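Dell-Tower: Grafikkarte, Netzteil und der blaue Riegel
Forum > Hardware > Umbau und Reparatur

Gehäuse liegt offen auf der Seite, Stand der Dinge:

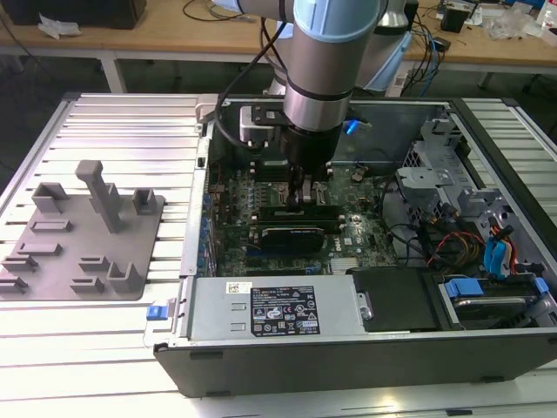

Beitrag 1
blechkante_w
21. Oktober

Vorhanden: Dell-Board (grün), schwarze Grafikkarte mit flachem Kühler, silbernes Netzteil, Festplatte im Schacht mit blauer Lasche. Geplant ist der Austausch der Grafikkarte gegen eine Tedau mit 90 W Leistungsaufnahme, laut Datenblatt ohne Zusatzstecker. Speicher soll im selben Zug erweitert werden.
Fragen:
1. Reicht der Slot für die Versorgung?
2. Muss der Laufwerkskäfig raus, damit eine längere Karte passt?

Beitrag 2
nullleiter

Zu 1: nein. Der PCIe-Slot ist für maximal 75 W spezifiziert, manche Office-Boards geben noch weniger frei. 90 W ohne Zusatzstecker ist entweder ein Druckfehler oder der Wert fürs Gesamtsystem. Datenblatt nochmal lesen.
Zu 2: messen. Slotblech bis Käfig, und zwar auf Höhe der Karte, nicht am Gehäuseboden.

Beitrag 3
Torx_T15

Widerspruch zu nullleiter. Tedau gibt bei den kleinen Karten gern die Spitzenlast an. Im Dauerbetrieb liegt meine deutlich darunter, läuft seit Mai in einem ähnlichen Dell ohne Auffälligkeiten.

Beitrag 4
nullleiter

"Läuft bei mir" ist keine Messung. Die Spezifikation gilt für den Slot, egal was die Karte im Mittel zieht.

Beitrag 5
blechkante_w

Datenblatt geprüft: 90 W stehen unter "empfohlene Reserve Netzteil". Verbrauch der Karte selbst ist mit 36 W angegeben. Mein Fehler.
Abstand bis zum Käfig gemessen: knapp 123 mm. Die Karte ist länger.

Beitrag 6
Lagerbock

Dann Käfig ausbauen. Vorher Netzstecker ziehen, Einschalter drücken, SATA-Kabel abziehen und beschriften. Die hellblauen Leitungen am Käfig sehen alle gleich aus, beim Rückbau sucht man sonst. Platte an den blauen Laschen entriegeln, nicht am Stecker ziehen.
Falls danach Platz für die Platte fehlt: Wallner hat einen Adapterrahmen für 2 SSDs, passt in den vorderen Schacht.

Beitrag 7
Torx_T15

Den Wallner-Rahmen würde ich nicht nehmen, die Gewinde reißen aus. Der von Morkano ist aus Stahlblech und kostet kaum mehr. Beim Speicher auf die Bauhöhe achten, Riegel mit hohem Kühlblech können mit der Karte kollidieren.

Beitrag 8
nullleiter

Bei einem Office-Board ist Kühlblech auf dem Speicher ohnehin überflüssig. Käfig würde ich drinlassen und eine kürzere Karte kaufen. Er steift das Gehäuse aus.

Beitrag 9
Lagerbock

Bei liegendem Einbau egal, stehend habe ich auch noch keinen Unterschied gemerkt.

Beitrag 10
blechkante_w

Käfig bleibt vorerst drin. Die kurze Ausführung der Tedau ist bestellt, Speicher kommt ohne Kühlblech von Bonano. Offen ist noch der blaue Riegel links außen am Gehäuse. Weiß jemand, ob es den einzeln als Ersatzteil gibt?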